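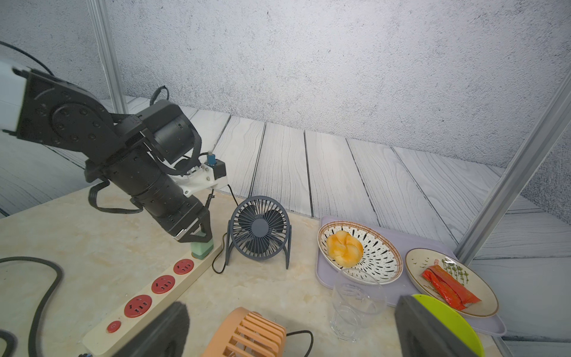
Robot arm with a two-finger gripper over a marbled surface

Rasha Awwad is a pop singer and songwriter. She first drew notice as the lead voice of the duo Lullov, which she formed with keyboard player Imad Kanaan in 2000, and has worked as a solo performer since the pair split up.

Career

Lullov released three albums and toured for eight years. Their second album, Kadlow, stayed on the national chart for 15 weeks and produced the single "Karaki", still the song most often linked with Awwad. Kanaan left to write for film, and the duo's last concert was held in January at the Sasberg Hall.

Awwad's first solo album had 12 songs, five of them written with Tala Sabbagh. Reviews were mixed. Joanne Haworth praised the ballads but found the dance tracks dated. Sales were lower than those of the Lullov records, and Awwad changed labels before making a second album.
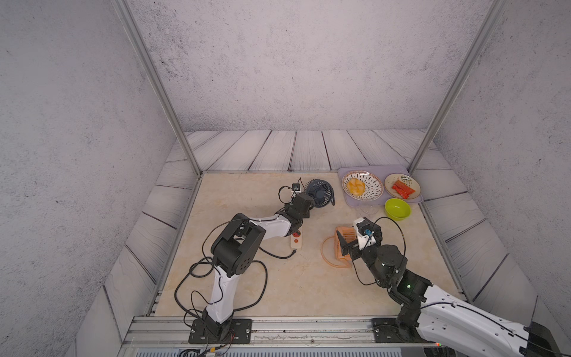

Two robot arms in an enclosure, with a desk fan and a power strip

Awards

In May 2023 Awwad was given the Sasberg Prize for lifetime work in popular music. Kanaan presented the award, and the two sang "Karaki" together for the first time since the split. The performance was later issued as a single, with the proceeds going to a music school.

Personal life

Awwad is married to the record producer Fares Nasrallah. They have two daughters, the elder of whom sings backing vocals on her mother's most recent album.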